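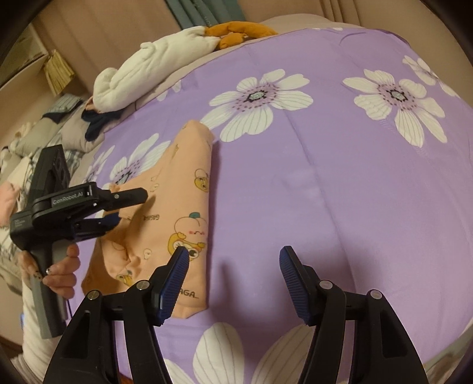
Left gripper on the folded peach garment, right one open and waiting.

gripfiddler
OK so I finally got the pair of hand-held grippers set up the way I like and I'm a bit giddy about it! Folding on the bed used to be a fight. What changed: I cleaned the blue pads on both units, reset the jaw opening so left and right match, and went over the pivot pins looking for play. It took me 40 minutes with coffee.

boersma_bench
Nice. What do you wipe the pads with? Mine get glazed with lint after a stack of towels and then they skate on anything thin.

gripfiddler
Damp microfiber along the ribs, then an old soft toothbrush. No alcohol. I tried it on a spare pad and it felt harder the next morning.

Prerkadwood
Going to disagree on the alcohol. I've used it on the same pads since March, 60 episodes a day, and they still bite fine. Water leaves lint paste down in the grooves. What did your spare pad get, a wipe or a bath?

gripfiddler
Ha, fair, it was closer to a bath.

Valentyna Pavliuk
Lovely to see somebody check the pins! On ours the finger screw backs out long before the pins wear. I put a dot of paint marker across the screw head and onto the finger, so one look tells me if it has turned. Also, how are you matching the openings? By eye?

gripfiddler
Stealing the paint dot tonight. For the openings I close both on the same wooden block, zero them, then open all the way and compare the readings. They were 2 mm apart when I started, which explains a LOT of lopsided sleeves.

flovumero_fan
I'd leave the opening alone and fix it in calibration. Once you start turning things on the hardware you can't compare with your old recordings.

Valentyna Pavliuk
Only if the offset stays put. If it's drifting, calibration just chases it. Fix the linkage, then calibrate, and write the date on the recordings folder.

flovumero_fan
OK, with the folder note I can live with that.

boersma_bench
What about the cord? I see it hanging by the handle. I broke one right at the strain relief, so now I tape a loose loop to my sleeve.

gripfiddler
No tape yet, but I like the loop idea. I'll run 101 folds with everything as it is now, check Valentyna's paint dots, and post what moved.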